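Chapter 10
Two-Arm Folding on a Shared Bench

Chapter 9 ended with a single arm moving rigid parts between fixed stops. This chapter adds a second arm and replaces the rigid part with a sheet of paper. The build was done on the Norkeck bench, a table that several projects share, and every procedure assumes a bench of that kind: a clear board in front for the arms and a second surface behind it for everything else.

Paper is a useful test material. It is cheap, it holds a crease, and it records each error in a form that can be measured with a ruler. It also has almost no stiffness across its face, so a finger that arrives 2 mm low pushes the sheet instead of holding it.

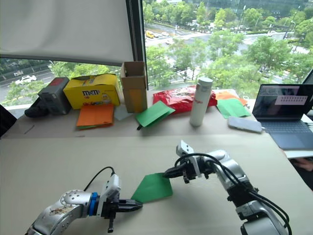 The controller used throughout is Oda, introduced in Chapter 4. Oda treats the two arms as one machine with a shared origin. Before any fold is attempted, the origin must be set at the center of the board and both arms must be driven to it in turn. Record the difference between the two readings. If it is greater than 1 mm, repeat the base alignment in Section 10.2.

Folding divides the work unevenly. One gripper acts as an anchor and presses the sheet to the board. The other moves a corner or an edge along an arc. The roles may change between folds, but they must not change during one. A change of roles in mid-fold releases the sheet for at least one control cycle (200 ms at the default setting), and the layers can shift in that time.
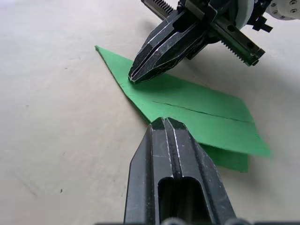
Contact force is the second variable. Parallel fingers of the type fitted here have no sensing at the tip, so force is inferred from motor current. The method is coarse. For the exercises in this chapter, set the current limit first on bare board, then on one layer, then on two, and enter the three values in the Trinar log sheet.

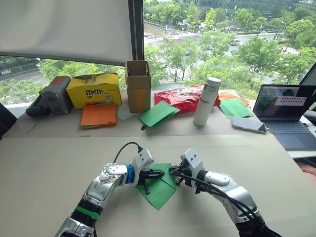

The third variable is clearance. When both grippers work close together, the space between the housings becomes the limit on the smallest fold. Section 10.4 derives this limit from the finger length and the approach angle. Readers who have built the shorter Drudthorpe fingers should substitute their own dimensions.
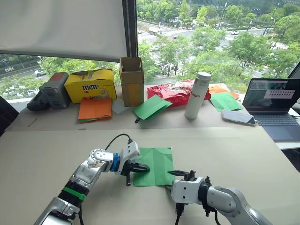 Figure 10.4. Creased square sheet between the two grippers.

A crease left by an earlier fold changes the behavior of the next one. The sheet bends first along the existing line, even when the new path calls for a bend elsewhere. Section 10.5 gives a method for ordering folds with this in mind.

Related sections
Setting a shared origin, p. 169
Motor current as a force estimate
Cable routing for paired arms
Drudthorpe fingers: drawings and dimensions
Trinar log sheet, blank copy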